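Clonach Residents' Association
Minutes of the general meeting, September

Meeting opened at 7 p.m. with Patricio Saavedra in the chair. 41 households were represented in person or by proxy, enough for a vote. Minutes of the last meeting were read and accepted with one correction: the item on the north gate should say "hinge," not "lock."

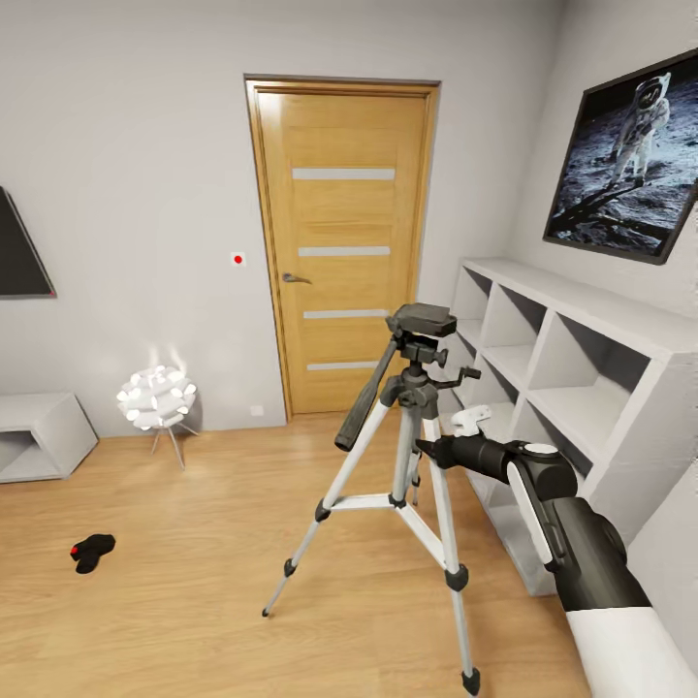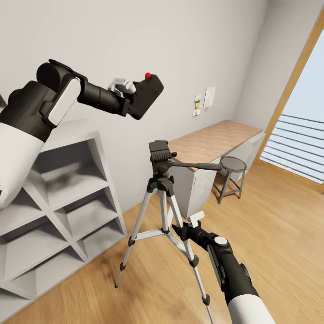
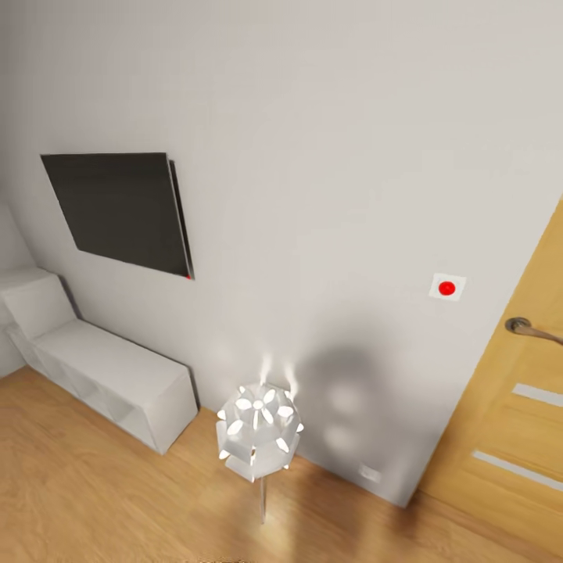
1. Water pressure

Residents on the upper floors of the Vildale side again reported weak pressure in the mornings. The plumber from Symonenko checked the booster pump during the summer and found a worn check valve. The part has been ordered. Until it is fitted the pump will run on the manual setting. P. Saavedra asked anyone who still has trouble after the repair to write down the time of day and send it to the office, as the plumber will want to see whether it is the same hour each time.

A resident asked if the lower floors would notice a difference. The plumber had told the office no.

2. Laundry room

The second dryer is back in service. The coin box on the first dryer jams on quarters that are pushed in too fast. Replacement with a card reader was discussed and left for the spring, when the lease on the machines comes up. Several people spoke against a card-only system. The office will ask Linuvano for a price on a reader that takes both.

Lint screens are to be cleaned after every load. A new sign will go up.

3. Parking

Two spaces by the east stairs have been used by contractors for most of the summer. These go back to visitor use at the end of the month. Overnight visitor parking stays at 2 nights in a row, as before. A motion to raise it to 7 nights was made and seconded, and failed on a show of hands.

The painted lines in the rear lot are nearly gone. Repainting has been quoted at $1,566, and the quote covers the fire lane as well. Motion to accept the quote passed. Cars will have to be out of the rear lot for one full day – notices will go under doors a week ahead.

4. Trash and recycling

The hauler will no longer take boxes that have not been flattened. Large items still need a pickup request through the office. A mattress was left beside the dumpsters in August and the association paid to have it removed. If it happens again the cost will be billed to the unit when the unit is known.

5. Garden beds

Four beds are open for next season. Names can be added to the list in the office. Current gardeners should clear dead plants before the first frost and coil the hose when they are done. The shed key has gone missing again, and the spare is with P. Saavedra.

6. Other business

A resident asked for the hallway lights on the Vildale side to come on earlier now that it gets dark sooner. The timer will be changed – no vote needed.

A request to allow grills on the balconies was held over until the office has read the insurance policy.

Next meeting in November, same time. Meeting closed at 8:40 p.m.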